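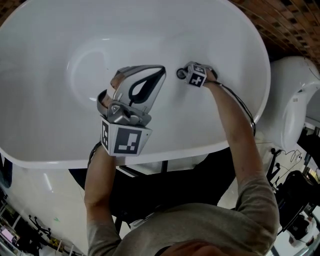

What did the Tiltmont adult literacy grant pay for in its second quarter?

The grant paid for tutor wages at the Wernton and Oda branches, printed workbooks, and evening opening until 8:30.

Enrollment at the end of April stood at 92 learners across both branches. Tutors delivered 1,724 hours of instruction, most of it in small groups. Six learners moved on to the county diploma course.

Two items remain behind schedule. The Pletorance reading software was delivered without the Spanish menus specified in the order, and the supplier has agreed to replace it. Four tutor positions at Oda are still open; interviews will continue through the summer.

Spending is within the approved budget. We request permission to move unspent travel funds to the workbook line. A revised budget sheet is attached.

Submitted by Kiyoshi Oshima, Program Manager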